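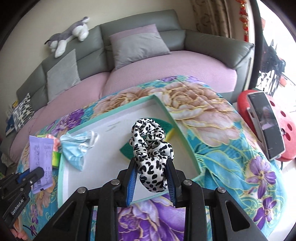

Figure 7.1 A leopard-print fabric tie, with a face mask and a scouring sponge in the tray.

Chapter 7
Pricing the Small Piece

Sooner or later every maker of jewellery sits at a kitchen table with a finished pair of earrings and tries to decide what they are worth. The usual method is to think of a number, feel embarrassed by it, and halve it. This chapter offers an alternative.

We begin with Telma Ulloa, who sold silver studs at the Saturday market in Stostville for three years before she worked out her hourly wage. Her bestseller went for 7 pounds a pair. The silver, the backs, the card and the little organza bag left her with enough, once the stall had been paid for, to buy a sandwich at the next stall along. Her customers told her constantly how reasonable she was. She took it as praise.

When she put the same studs into a gallery, the owner asked for the wholesale price. Telma didn't have one. She had a price, and it was already too low to share with anybody. The gallery, Wadska, doubled whatever it was charged, as shops of its kind tend to, and so her 7-pound studs either had to appear there at 14, to the annoyance of people who had seen them in the market, or be supplied at a loss. We shall return to her figures in section 7.3, where you will be asked to repair them.

At the other end of the street is Trinidad Lagos, who makes one ring at a time and won't be hurried. Her first piece for the Adunov showroom was ticketed at 109 pounds and sat in the window from February until the leaves came down. She moved it to a better box, changed nothing else, and asked 453. It sold before lunch. Students enjoy this story a little too much. Before you rush off to buy boxes, note that she had four other rings in the same window at the new level, and that two of them are still there.

A price has to cover materials, time and overheads, and it has to leave room for whoever stands between you and the wearer. It also tells the buyer what sort of object they are looking at, often before they have looked at it. The first job is arithmetic and can be done badly by anyone with a pencil. The second is harder to teach, and section 7.4 makes an attempt.

Key terms: cost price, wholesale price, retail price, mark-up, margin, sale or return.

Before you read on

Take one piece you have made and write down everything that went into it, including solder, polishing cloths and postage. Add your time at a rate you would accept from a stranger. Keep the sheet, as you will need it for the Wuisan case study at the end of the chapter.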